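Drurbridge Hospitality Certificate
Unit 3: Bread Service and Tray Setting
Course notes, week 2

Scope

These notes cover the setting of a single tray for bread service, from slicing to delivery. They should be read before the Monday practical. Baking is dealt with in the Szulc module and is not repeated here.

Slicing

Bread is cut after it has cooled to room temperature. Warm crumb compresses under the knife and tears near the base crust. Use a serrated blade and long strokes, with little downward pressure. Large slices are acceptable at breakfast; at lunch they are halved.

Keep the crust on unless the order says otherwise. A thin crust holds the slice together when it is lifted, and it gives the guest a clean edge to pick up.

Vessel

A shallow bowl is preferred to a flat plate when the tray will be carried any distance. The wall of the bowl stops the slices from sliding and catches most of the crumbs. Slices are set at an angle so that each can be taken without moving the others. Deep bowls are reserved for rolls.

The colour of the bowl should be pale. Dark glazes show flour and crumbs at once — a common fault in student trays.
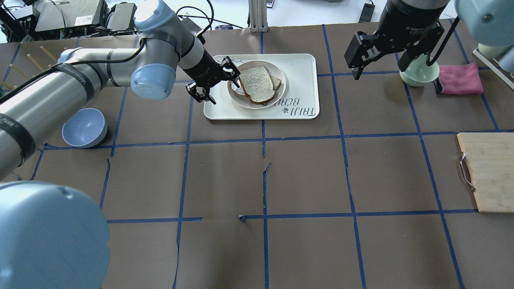
Figure 2. Sliced bread in a shallow bowl on a rimmed white tray. Green bowl on the table, off the tray.

Placing the bowl

The bowl goes on the middle of the tray. An off-centre load tips when the tray is lifted by its short sides, and the raised rim will hold back a sliding bowl only at low speed. Trays with printed lettering are turned so that the guest can read it on delivery. The person setting the tray from the opposite side will therefore see the lettering upside down.

Butter, oil and spreads travel separately in the Sturneder system. In the older Plulus layout they share the tray, and the bread bowl moves to the left to make room. Either is accepted in assessment, but the two must not be mixed within one service.

Clearing

Remove the bowl before lifting the tray. Brush crumbs toward one corner, then wipe the inside of the rim with a damp cloth. Trays are stacked only when dry.

Assessment

The practical is marked out of 117, and a pass is 92. Marks for slicing and setting are recorded on separate sheets. Bring your own bread knife, with a blade guard.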